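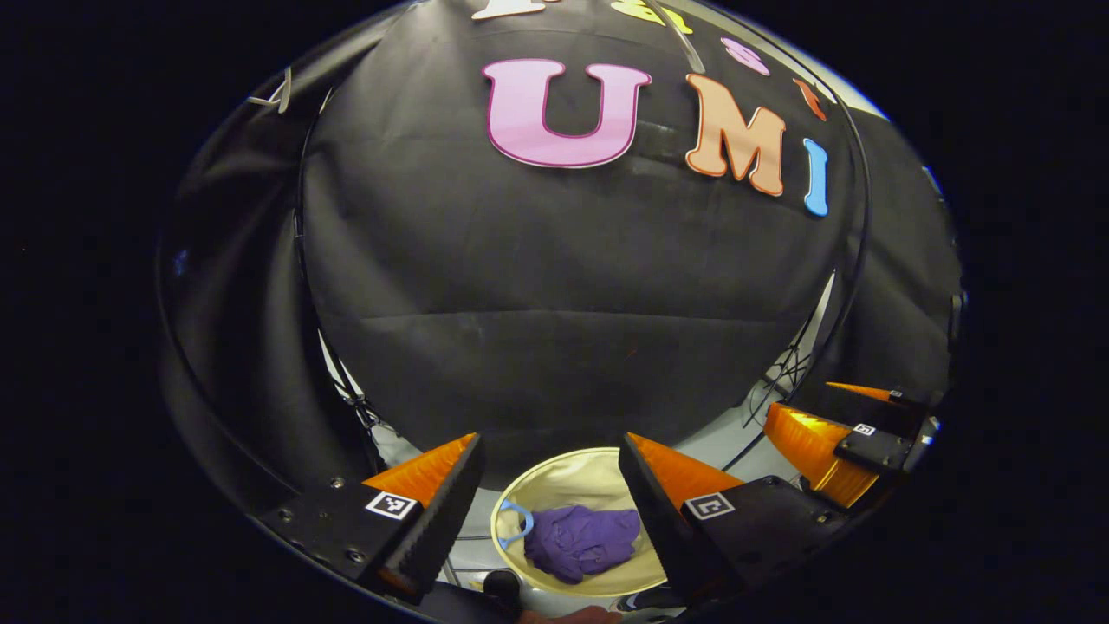 Soft fin fingers or flat plates for garment work with a wide fisheye wrist camera?

Posted by Quyên Khúc, Feb 12, 2026

We are comparing finger options for a hand-held gripper used to record cloth handling: picking a garment out of a basket, putting it on a hanger, hanging it on a rail. Camera is a fisheye on the gripper body, one fiducial marker per finger for opening width. The tips are soft orange wedges.

Two problems. First, the width estimate drops out when cloth folds up over a marker. In a test log of 1871 frames, 56 had only one marker detected and 17 had none. Second, the tips hold a knit well but drag on it at release, so the sleeve moves after I have placed it.

I am considering the Betier plate fingers. Has anyone run them with a lens this wide? I would like to keep the current mount and calibration if possible.

Thandeka Pillay
Accepted

Take the two problems separately.

Marker dropout: 56 frames with one marker is not serious. If your fingers are driven symmetrically, one marker plus the known center plane gives you width. Calibrate the center plane once with the gripper closed and store the offset. For the 17 frames with none, interpolate if the gap is short and discard the episode if it is not. We set the limit at 12 consecutive frames. Moving the marker closer to the tip makes the estimate more sensitive but also puts it where the cloth bunches, so I would leave it alone until you have looked at which frames fail.

Release drag: this is mostly surface, less so shape. A soft tip conforms to the knit and keeps contact while opening. Open slowly for the first few millimeters, then back out along the finger axis — no sideways motion until both tips are clear.

Plates change the view as well as the grip. A flat finger close to a fisheye lens takes up a lot of the lower part of the circle, and you see less of the cloth just in front of it. Check this before you buy a second pair.

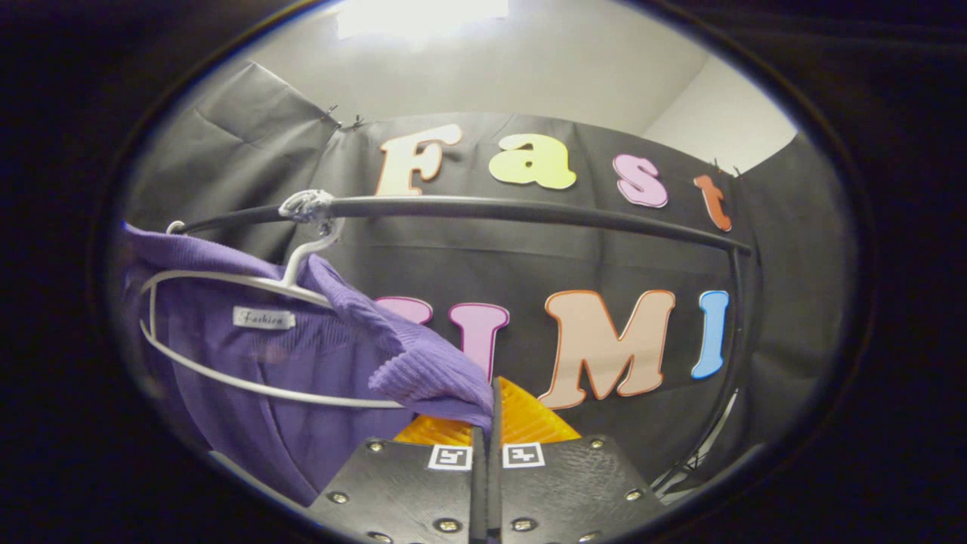
Fisheye view with bolted plate fingers, marker near the inner top corner of each. Purple sweater on the hanger behind.

You can keep the mount if the bolt pattern matches, but not the calibration. Redo the finger-to-camera transform and the closed-width offset. Lens intrinsics carry over if you have not touched focus.

Magdalini Alexiou

We went with Meltitz fingers and they are fine. Never had dropout but we only do towels.

Shireen Msimang

Agree with the first answer on release speed. One addition: check exposure before blaming the cloth. With a ceiling light inside a view that wide, auto exposure can pull the lower part of the picture down and the detector loses contrast on the black squares. Lock exposure on the work area and run the same log again. On our Calstead rig this recovered more detections than changing the marker position did.

Quyên Khúc

Exposure was on auto. Locking it now and will rerun before ordering the plates.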